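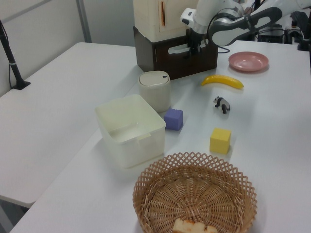
用户手册 > 第四章 捐赠物资登记与分装

4.1 适用范围

本章适用于使用 Jeris 物资登记系统的社区捐赠站、学校募捐点及家庭互助小组。内容包括捐赠季开始前的系统设置、物品接收登记、礼盒分装、封箱交运以及记录归档。财务捐款的登记方法不在本章范围内，请参阅第六章。

本章所称“礼盒”，指由一个家庭或一个小组装配、交付给一名受赠人的完整包装单位；所称“批次”，指同一站点在同一次交运中送出的全部礼盒。

首次使用系统的站点，应先完成第二章所列的账户激活步骤。未激活的站点可以浏览物资目录，但不能生成标签。

4.2 设置前的准备

开始设置前，请确认以下各项已经齐备：

（1）站点编号。编号由 Kokkonen 协调中心核发，印在站点登记确认书右上角，由四位数字组成。本手册各示例界面均采用编号 3629，操作时请替换为本站编号。

（2）站点管理员账户及密码。

（3）标签打印机一台，已装入标签纸。系统支持的标签纸规格见附录二。

（4）电子秤一台，量程不小于单个礼盒的重量上限。

（5）当季物资目录。目录每年更新，旧目录中的分类代码不得继续使用。

注意：站点编号不得转借其他站点使用。两个站点共用一个编号时，系统会将双方记录合并，合并后的记录无法由站点自行拆分，须提交书面申请，由协调中心处理。

4.3 建立捐赠季

1. 以管理员身份登录，在主菜单中选择“捐赠季管理”。

2. 点击“新建”，输入捐赠季名称。名称建议由年份与站点简称组成，长度不超过 18 个字符。

3. 选择接收方式。可选项为“到站交付”“上门收取”和“两者兼有”。选择“上门收取”的站点，还须在下一页填写服务区域。

4. 填写接收时段。每周只开放一天的站点，请在星期栏内只勾选相应的一项，例如星期六，其余各项保持空白。

5. 设定单个礼盒的件数上限。系统默认不设上限，站点可根据包装盒容积自行规定。

6. 点击“保存”。页面顶部出现绿色提示条，表示捐赠季已建立。

说明：捐赠季建立后，名称和站点编号不能更改，接收时段可以随时调整。调整后的时段自次日零时起生效，已发出的预约不受影响。如需通知已预约的捐赠家庭，请使用“消息”菜单中的群发功能。

4.4 接收与登记

物品到站后，应当在当日完成登记。登记前的物品须放置在待登记区，不得与已登记物品混放。

1. 请捐赠人出示预约码。没有预约码的，在系统中选择“现场登记”，填写联系方式后继续。联系方式仅用于寄送回执，捐赠人可以选择不填。

2. 逐件检查物品。检查标准见 4.5 节。

3. 在“新增物品”页面选择分类代码。目录中没有对应分类的物品，一律选用代码“其他”，并在备注栏写明名称。

4. 输入数量。成套物品按一套计数，在备注栏注明套内件数。

5. 将物品置于电子秤上称重，输入读数，单位为克。

6. 核对屏幕上的信息后点击“确认”，打印标签并贴于物品外包装。没有外包装的小件物品，应先装入透明袋，再将标签贴于袋面。

7. 向捐赠人提供回执。回执可以打印，也可以发送至捐赠人预留的电子邮箱。

小心：请勿将标签直接贴在织物、毛绒制品或图书封面上。标签背胶可能留下痕迹，揭除时也可能损坏表面。

由儿童亲自交付的物品，站点可在登记页面勾选“儿童参与”。勾选后，回执采用儿童版式样，其中不显示物品估值。许多家庭将准备礼盒作为子女学习关怀他人的机会，工作人员在接收时应给予适当的时间，允许儿童自行将物品放入接收箱并领取回执。

未成年人的姓名不得录入系统。需要在回执上署名的，请由儿童或其监护人手写。

4.5 物品检查标准

可以接收的物品包括：未使用的文具、洗漱用品、帽子、手套、袜子、毛毯，以及结构完整、功能正常的玩具和图书。

不予接收的物品包括：

已拆封的洗漱用品和化妆品；

易腐食品及没有标注保质期的食品；

药品和维生素制剂；

液体、气雾剂及其他受压容器；

玻璃制品和带有尖锐边缘的物品；

仿真武器及以战争为题材的玩具；

含有可拆卸纽扣电池且电池仓没有螺丝固定的玩具。

说明：遇到不予接收的物品，工作人员应当场向捐赠人说明理由并退还。捐赠人不愿取回的，可征得其同意后转交本地其他机构，同时在系统中选择“转交”，填写接收机构名称。转交物品不计入本站批次。

二手玩具须经清洁后方可登记。木制玩具以拧干的湿布擦拭，自然晾干；布制玩具按洗涤标识处理。有缺损、掉漆或零件松动的，不予登记。

4.6 礼盒分装

分装工作应在全部物品登记完毕后进行。站点可以组织家庭或学校班级参与分装，每张工作台应有一名经过培训的工作人员在场。

1. 在主菜单中选择“分装”，点击“新建礼盒”。

2. 选择受赠人年龄段。系统将根据年龄段列出建议物品清单。

3. 取空盒一个，在盒底铺放柔软物品，如毛毯或衣物。

4. 放入较大、较重的物品，使重量分布均匀。

5. 以小件物品填充空隙。放入每件物品前先扫描其标签，屏幕上的清单会同步更新。

6. 在物品最上方放置问候卡。问候卡应使用站点统一提供的卡片，不得写有家庭住址、电话号码或社交账号。

7. 将礼盒置于电子秤上称重。系统将实测重量与各物品登记重量之和进行比对。

8. 比对通过后，点击“完成”，打印礼盒标签，贴于盒盖右下角。

注意：比对未通过时，请勿强行完成。常见原因是漏扫标签、重复扫描，或称重前未归零。请取出全部物品，将电子秤归零后，从第 5 步重新操作。

面向三岁以下儿童的礼盒，不得放入小型零件、弹珠、气球和长度可能造成缠绕的绳带。系统会对带有“小零件”标记的物品发出提示，但提示依赖登记时的分类，不能代替人工检查。

礼盒内不得放入现金、礼品卡和证件。

4.7 封箱与交运

礼盒应装入统一规格的外箱。外箱有 Drullow 型和 Dudurow 型两种，前者用于陆路运输，后者带有防潮内衬，用于海路及多雨地区的运输。站点应根据交运通知选用，同一批次内不得混用两种外箱。

1. 在“交运”菜单中新建批次，选择外箱型号。

2. 依次扫描礼盒标签，将礼盒平放入箱。礼盒不得竖放或倒置。

3. 外箱内的剩余空间以纸质缓冲材料填实，不得使用散装泡沫颗粒。

4. 核对箱内礼盒数与屏幕显示数是否一致。

5. 以胶带沿箱盖中缝封合，两端各延伸至侧面。

6. 打印外箱标签，贴于箱体的一个长侧面，箭头朝上。

7. 全部外箱完成后，点击“提交批次”，打印交接单一式两份。

每个批次最多可包含 400 个礼盒。超过时，系统将提示新建批次，已扫描的礼盒不需要重新扫描。礼盒数超过 330 个的批次，应提前向协调中心申请装卸协助，申请表在“交运”菜单的“附件”栏中下载。

小心：搬运外箱时应由两人配合，屈膝抬起，避免弯腰用力。堆放高度不得超过外箱侧面标注的层数。未成年人不得参与外箱的搬运和堆放。

批次提交后即被锁定。承运人到站前发现差错的，由管理员在批次页面选择“申请解锁”，写明原因，等待协调中心答复。承运人签收后发现差错的，不再解锁，应填写更正单。

4.8 剩余物资的处理

捐赠季结束时仍未装入礼盒的物品，按下列方式处理：

可长期存放的物品，在系统中选择“转入下季”，装入有盖的储物箱，箱外注明分类代码。储存场所应干燥通风，不受阳光直射。

不宜长期存放的物品，选择“转交”，送交本地有需要的机构，并保留接收凭证。

已损坏的物品，选择“注销”，填写原因。注销须经管理员确认后生效。

说明：转入下季的物品在新捐赠季开始后，须重新检查并更换标签。旧标签上的代码在新目录启用后失效，扫描时系统将显示“代码不存在”。

4.9 记录归档

1. 在“捐赠季管理”中选择已结束的捐赠季，点击“生成汇总”。

2. 核对接收、分装、转交和注销四项数据。接收总数应等于其余各项与转入下季数量之和。

3. 数据一致的，点击“归档”。数据不一致的，点击“查看差异”，逐条处理后重新生成汇总。

4. 将汇总表连同交接单存根一并保存。

归档应于二月底前完成。逾期未归档的站点，仍可登录系统查看记录，但在归档完成前不能建立新的捐赠季。

归档后，捐赠人的联系方式将自动删除，物品记录予以保留。需要向捐赠人寄送感谢信的站点，请在归档前完成寄送。

4.10 常见提示信息

“站点未激活”：账户激活步骤未完成，请返回第二章。

“代码不存在”：标签属于往年目录，或标签印刷不清。请重新登记并打印标签。

“重量不符”：见 4.6 节注意事项。

“礼盒已归属其他批次”：该礼盒标签已被扫描。请在搜索栏输入礼盒编号，查明其所在批次后再作处理。

“打印机未响应”：检查电源与连接线，确认标签纸安装到位，然后在“设置”中点击“重新连接”。仍无响应的，可暂用手写标签，字迹须清晰，并在打印机恢复后于当日补打更换。

网络中断期间，登记和分装可以在离线模式下继续进行，交运功能不可用。网络恢复后，记录自动上传；上传完成前请勿关闭设备。

下一节：第五章 志愿者账户与排班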